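Section 6. Recording demonstrations with the hand controller

The brochure says you can teach a task "in minutes." Plan on an afternoon. The arm copies what you did, including the parts you did badly.

Before you start

1. Clear the table of anything that isn't part of the task.
2. Set the speed limit to 2 on the Hafstein panel. Higher settings feel better in your hand and give you worse recordings.
3. Open and close the gripper twice with nothing in it. If it lags behind your trigger, restart the controller. Do not try to compensate by squeezing early.

CAUTION: The stop button halts the arm but does not open the gripper. Whatever it is holding stays held.

Recording

4. Press Record and wait for the tone. Movement before the tone is not saved, whatever the progress bar suggests.
5. Bring the gripper in low and slow. Stop short of the item, check the wrist view, then close.
6. Do the task once, at one steady pace, and press Record again.
7. Delete any take where you hesitated for long. The software's quality score will often pass these. We don't trust it.
8. Repeat until you have 18 good takes. The Plollura default is fewer, and in our tests the default was not enough for cloth.

Working with cloth and bags

Rigid parts forgive a sloppy grasp. Fabric doesn't. With a canvas tote, aim for a handle and leave the body of the bag alone.
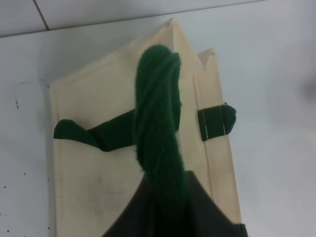 Vary how the bag lies between takes — turn it a little, fold the top differently — or the arm will learn one bag in one position. Ditte Hallgrímsson recorded 340 takes from a single starting layout, and the result failed as soon as the bag was turned.

NOTE: Auto-Augment claims to stretch a small set of takes into 3,000. It shifts and recolors the video. It does not produce a grasp you never showed.

9. Save the set under a new name before training. Training overwrites the old set without asking.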